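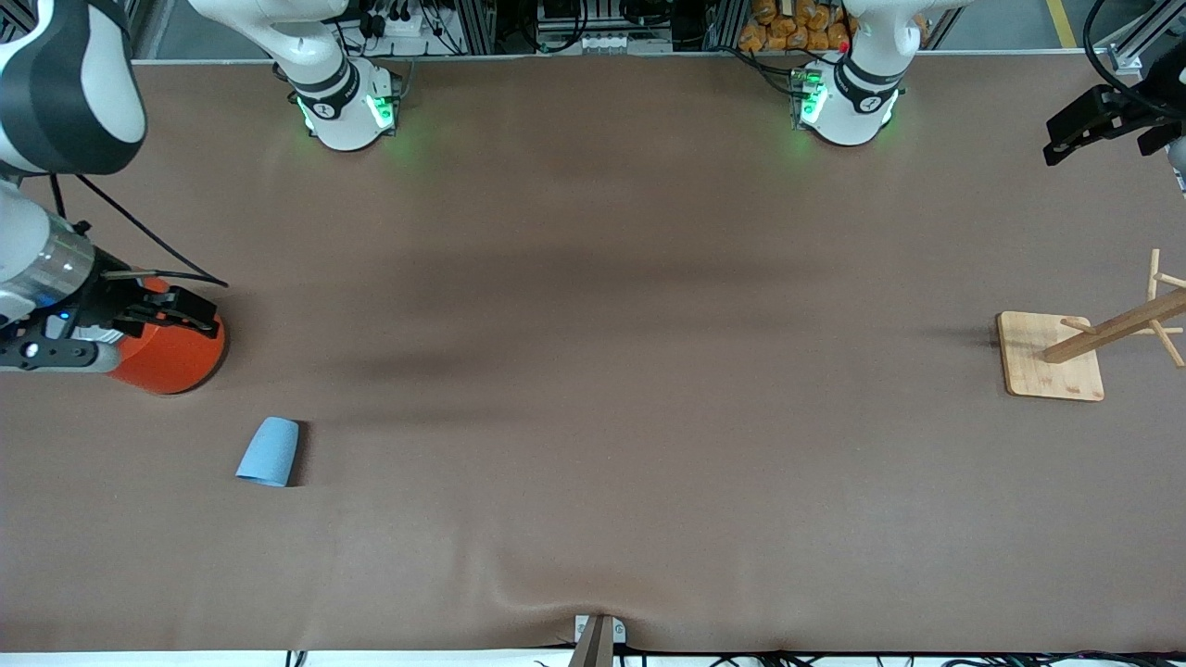 Pumalano tea room: progress to the end of November

The mug corner is nearly done. The tables now have brown coverings, a little wrinkled, and a mug tree in light wood has replaced the shelf that came away in October. Cups still spend a fair part of their lives lying on their sides, the pale blue ones especially.

Of the 54 cups ordered from Gremska, 44 have arrived. Fetel promises the other ten shortly, a word it has used since August.

Spending stands at £1,801, with £28 over on hooks. We bought the hooks before the mug tree and would welcome ideas for them.

Still to do: settle where the trees stand, get the Barredo urn descaled, and persuade people to hang up a cup after drying it. We expect the first two by January.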